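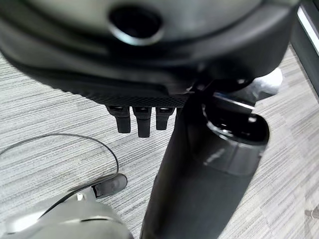

The Short Shelf

Small food stores carry more products per foot of shelf than supermarkets do, and they reorder them in smaller amounts. The result is a supply problem that has more to do with case size than with demand. A store that sells three cans of chips a week may have to buy them by the case, and the remainder sits in the back room until the date on the lid catches up with it.

Miyuki Tanabe spent last April going through the order books of Tedby, a chain of 69 corner stores. She logged 3,921 deliveries. In most of them the shelf was restocked fully on the day the truck came, then left alone until the next one. Slow items took up the same width as fast ones – a habit carried over from printed shelf plans that were drawn for larger stores. 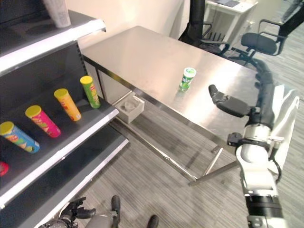
Facings and case size

A facing is one product width at the front of a shelf. Two facings of a slow item hold stock that could wait at the warehouse. One facing of a fast item runs out before the next truck. Tedby's plan gave each flavor in a line the same number of facings, whatever it sold.

Tanabe's trial at the Ostrowski branch cut slow flavors to one facing and gave the space to the leaders. The wholesaler, Paltirov, agreed to split cases for a fee. Write-offs in the snack section fell by 20 percent over the trial. Labor went up, as split cases take longer to check in, and the fee absorbed part of the saving.
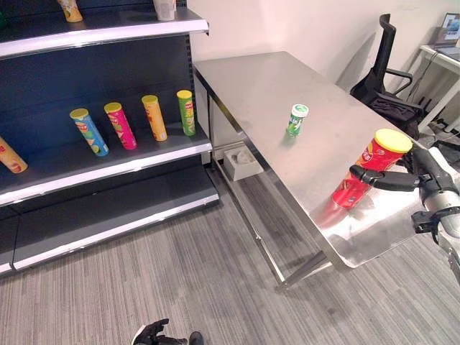 Mahsa Naseri thinks the trial measured the wrong thing. Write-offs are easy to count, she argues, while the customer who finds one flavor missing and leaves without the rest of the basket never shows up in the order book. She would track gaps on the shelf by hour before moving any facings.

Tedby plans to run the split-case plan again with hourly gap checks at two branches. Paltirov has not yet set its fee for the second run.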